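The Clasent sequel nobody tested

Studio Spanos has confirmed a fourth Clasent film for February, and the press notes promise "the darkest villain yet." They promised that last time. Last time we got Irkska, a sorcerer queen with 17 minutes of screen time and one facial expression, who was beaten when somebody dropped a bell on her.

I'd like to be wrong about this one. The new heavy is called Inier, and the trailer gives him a whispery voice, a burned city and a very long coat. 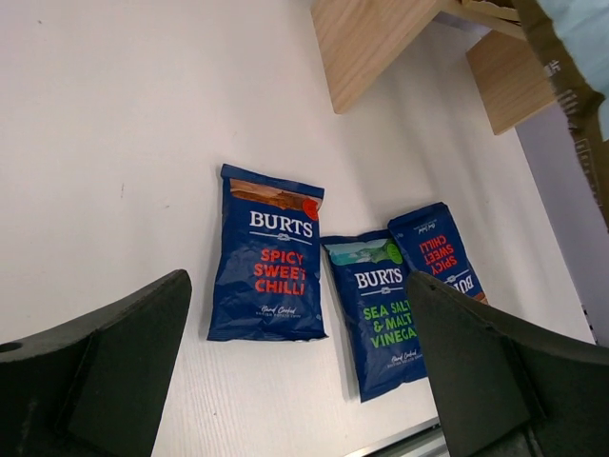

The trouble is that he also gets a tragic childhood, laid out in full before the title card. I don't need every monster to have a sad farm. The first Clasent worked because its villain walked in, took over the harbor and never said why. You filled in the rest on the drive home.

Spanos says the script went through 80 drafts. I'm not sure why a studio would brag about that.

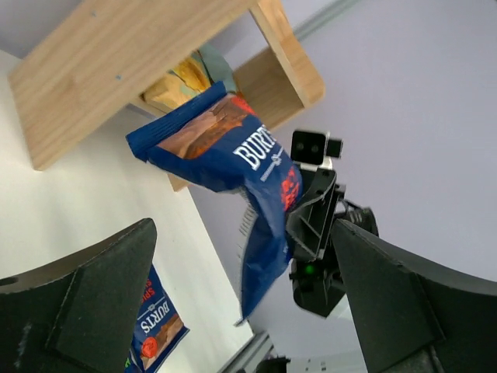 What the fan poll says, and what it doesn't

The official fan club asked members to pick the best villain of the series, and 871 people voted. Irkska won. Before anyone prints the poster, a few notes: the poll ran on her own fan page, the first film's villain was listed under the wrong name for most of the voting, and you could vote again if you cleared your browser. I did it twice. 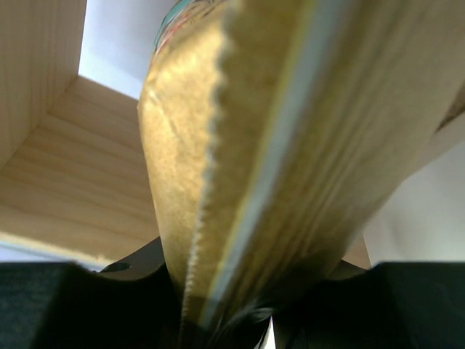 So I wouldn't read much into her surprise return at the end of the trailer — if it is her. We see a hand and a ring. The studio may be bringing her back for real, or it may be using old footage to sell tickets, as it did with the dragon in part two.

The running time is listed at 100 minutes, the shortest of the four. That's the one piece of news here I fully trust and the only one that cheered me up. Less room for the farm. I'll be there opening night anyway, in the cheap seats, and the review will run in the issue after.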